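Print this page | E-mail this page

Search news releases Go

September - By Carol Bloxham, Haslam Textile Services

Haslam brings robots into Inville laundry, moves staff to finishing and repair work

INVILLE - Haslam Textile Services will use robots to sort and load small-batch laundry at its Inville plant, the company said. The change affects 67 employees, and no jobs will be cut as part of it.

The robots were supplied by Omemis and run on its Humano control software. They handle personal clothing from care homes and small hotels, which is washed in household-size front loaders and kept separate by customer. Bulk linen will go on running through the tunnel washer as before.

Until now, loading has been done by hand on every shift. Workers bend to a basket, lift out the clothing, load the drum and move on to the next machine. It is the job that employees at Inville most often ask to be rotated out of, according to plant manager Wayne Bunting.

"Backs and shoulders, that's what we hear about," Bunting said. "People like the pressing and the mending. They don't like seven hours of bending down. We asked them what they would hand over first and this was the answer."

Under the new arrangement, operators will check pockets, read care labels and set the wash program. The robots will pick up the clothing and put it in the drum. Anything a robot cannot sort is set aside for a person to look at. Each shift will have one lead operator with the authority to stop the robots at any time.

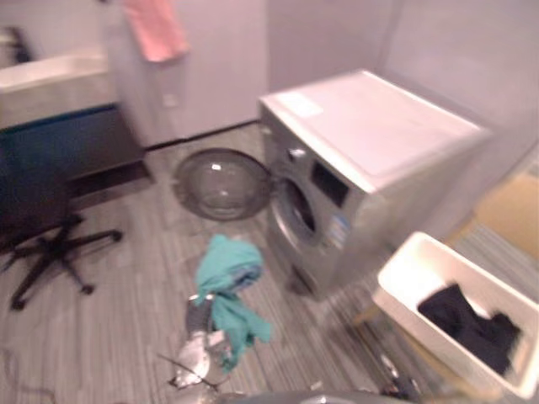

Photo: Haslam Textile Services

Training began with a group of 7 operators and will be offered to all laundry floor staff. The course takes 5 days and is paid at the normal rate. Employees who complete it move up one pay grade.

Ostap Fedoruk, a loader on the early shift, was in the first group. "I was not sure about it," he said. "It is slower than me with towels. But I go home less tired, and I am learning the repair bench now."

Haslam also agreed with employee representative Malcolm Bainbridge that data from the robots will not be used to rate individual workers. The agreement will be reviewed after the first 500 hours of operation - staff will be asked for written comments before then.

Media contact: Terence Yeoman, Haslam Textile Services, Inville

Print this page | E-mail this page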